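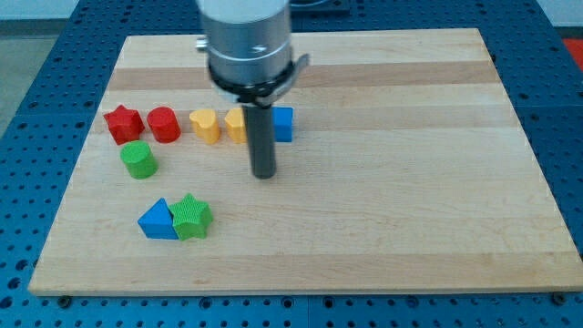

Robot arm over the sorting board, shape blocks on the left side

Cell replaces hand sorting — what do the sorters do now?
Asked by Abla Zein, 18/02/2026

We pack wooden shape blocks (stars, hearts, cylinders and so on) into mixed sets at the Semaan site. Until now each set was picked by hand at a bench. The trial cell has a robot arm over a board on a perforated table and it is meant to take over the picking in June. Target is 200 sets per shift. By hand, one bench does 122.

Six people work the benches. Management says no jobs go, but the draft job sheet only says "cell attendant" and lists refilling and clearing faults. Two questions. How many attendants does one cell need in practice? And should the pay grade stay the same if the picking itself is gone?

Answer 1
One. We run a Henix cell with one person and it is fine. Pay is a matter for HR.

Answer 2 (marked as helpful)
Bořivoj Ševčík

One attendant per cell works only when the parts arrive presented the way the program expects. With mixed blocks, pieces end up close together or touching, and a finger needs clearance beside each one. Find out who spreads them out. On our line at Dornen that was a person, and it took 40 minutes of every shift that the plan did not show.

Log stops for two weeks before agreeing to a headcount. Record the time, the cause and who cleared it. We had 46 stops in the first week, most under a minute, but the attendant could not leave the cell to refill anything. We went to two people and later shared a third between cells.

On grade: the work changes from picking to fault recovery, checking sets and changeovers. Ask for those to be written into the job sheet by name, with training hours. "Clearing faults" is too vague to grade. Ask also who is allowed to jog the arm and who signs the restart after a guard has been opened. If attendants do it, that is a skilled task and belongs in the grade.

Keep one hand bench set up. People lose speed after a few months away from it, and you will want it when the cell is down.

Answer 3
Agree with the stop log. Drendik has a spreadsheet template for it somewhere in the downloads section, though the shift totals were wrong in the version I had. Also rotate people. Almost all the complaints at our place were from the ones who stood at the cell for a full shift.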